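Ikness Desk and Bench Mat, Brown

Home / Workroom / Surface Protection / Mats

Item: Ikness Bench Mat, large
Price: $59
Availability: In stock, ships from our Desten warehouse

The Ikness mat is a flat cover for desks, craft tables and light workbenches. It protects the top from scratches, glue, pencil marks and the small dents that come from setting tools down. The face has a smooth matte finish and the back has a fine grip texture, so the mat stays put without tape or clips.

It comes rolled in a tube. Unroll it face up in a warm room and leave it for a day. If a corner still lifts after that, roll it the other way for an hour and lay it down again. Do not use an iron or a heat gun.
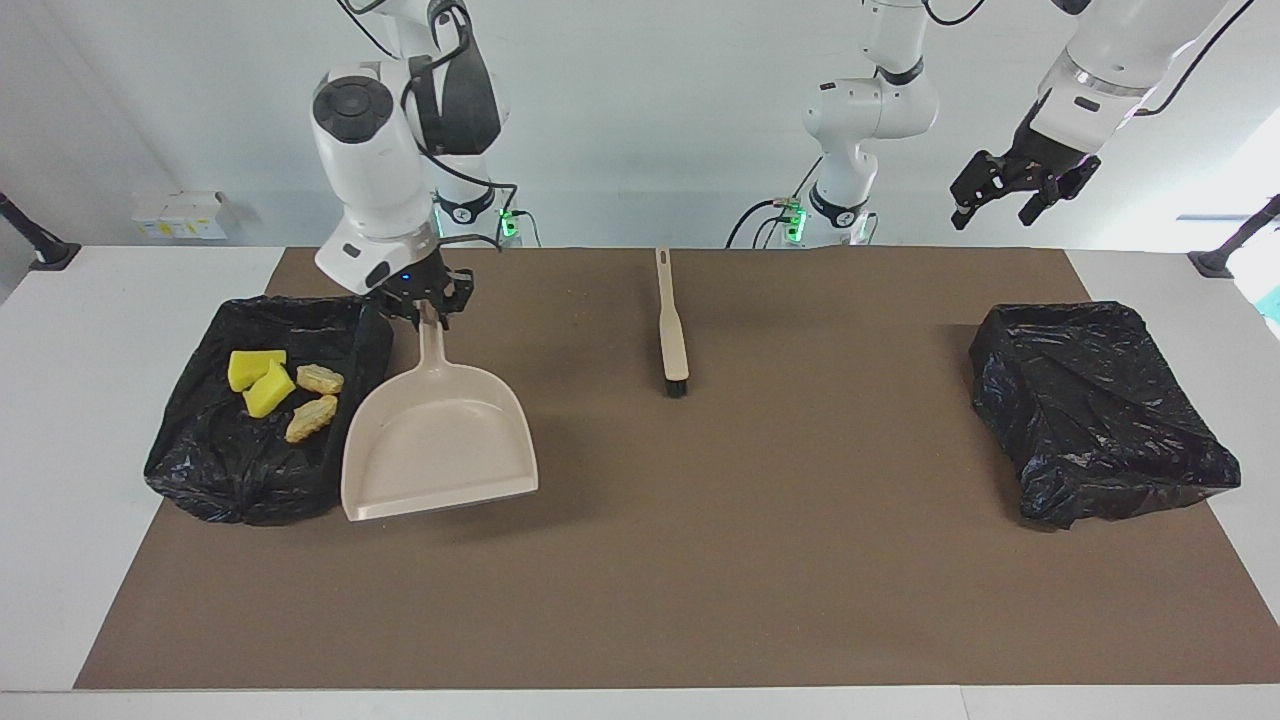

Size is 48 inches wide by 30 inches deep. The mat is 3 mm thick and can be trimmed with a utility knife and a metal straightedge. Make several light passes and cut from the face side. Trimmed mats cannot be returned, so measure twice. Orders for custom sizes go through Žukauskas, who cut for us — allow an extra week.

Care
Wipe with a damp cloth and a little dish soap. Dried white glue peels off by hand. For ink, use rubbing alcohol on a rag and test a corner first. Acetone will dull the finish. Let the mat dry before you put paper on it.

What it is not for
This is not a cutting mat. A craft knife used with normal pressure will leave lines in the face. For knife work, put the Taltell cutting board on top. The Ikness is also not rated for hot pans, soldering or outdoor use.

Questions we get
Does it smell? There is a slight smell when it comes out of the tube. It goes away in a few days with a window open.
Can I write on it directly? Yes, with a ballpoint or pencil. Very thin paper may dent under a hard point.
Will it mark a painted top? We have had no reports of staining. On fresh paint, wait until the paint has fully cured.

Shipping and returns
Unused, untrimmed mats can be sent back in the original tube. Orders placed by 1st December ship at the current price. The gray version is out of stock and will be back in March.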